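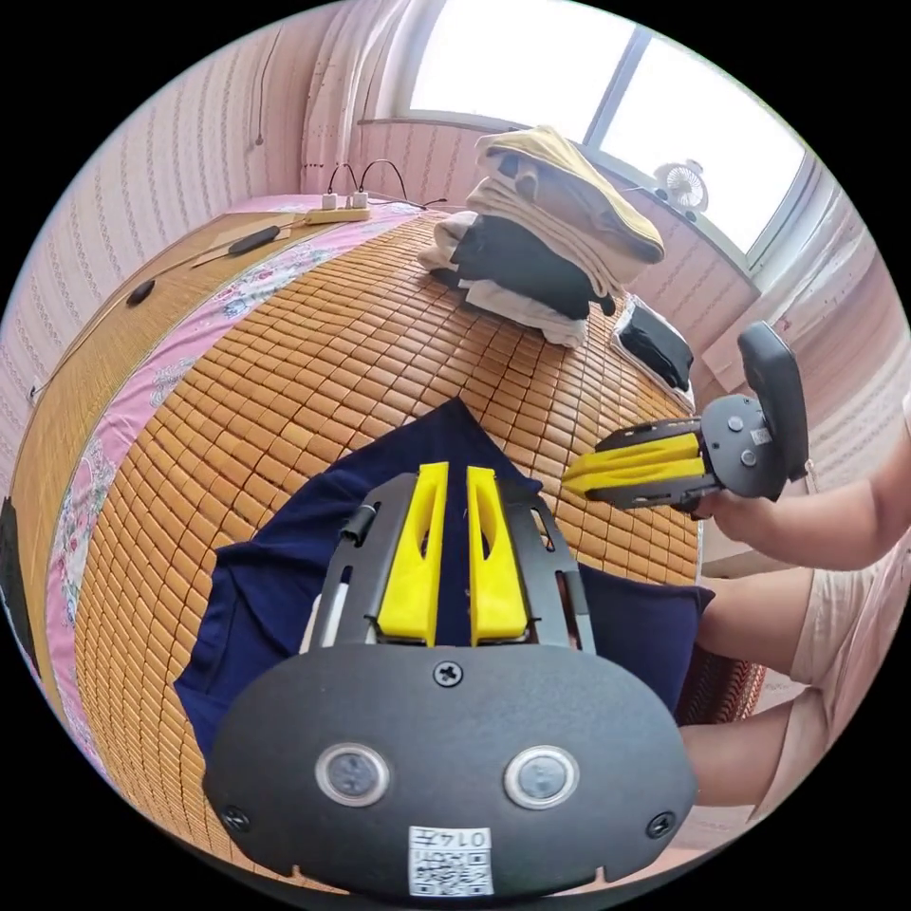
Hòa Phùng was halfway through a bowl of noodles when I called, and she told me to keep talking, she could chew and listen at the same time. That is more or less how she has worked since May, when Giltenby, her small and stubbornly gentle farming game, got its first expansion.

The expansion is named Clurkska, after the cold island it adds to the map, and it brings 39 new villagers, a ferry you have to repair before you can ride it, and a kind of goat that eats your mail. "I wanted people to lose a letter and be a little bit mad," she says, laughing. "Then you go and read it off the goat's face, sort of, because she makes an expression for each one. We drew 14 expressions. It was far too many goats!"

She is quick to share the credit. Mai, who writes most of the dialogue, came up with the ferry captain, and Vidon did the music, including the slow harbor tune that players keep asking for (it will be in the free patch, she promises, along with a fix for the vanishing fence posts).

I asked whether she had been nervous about charging for it, and there was a long pause, and maybe another noodle. "Oh, terribly. The first game sold 2,000 copies in its opening week and I thought, okay, those are my people, I know how they play. With an expansion you are asking the same people to trust you again — and they've already got a nice farm. Why would they leave it?"

Plenty of them did leave it, at least for a while, and some have sent her pictures of their island cottages. A console version of both parts is planned for September 2018, with couch play for 2. She is still arguing with Mai over which player gets to steer the ferry.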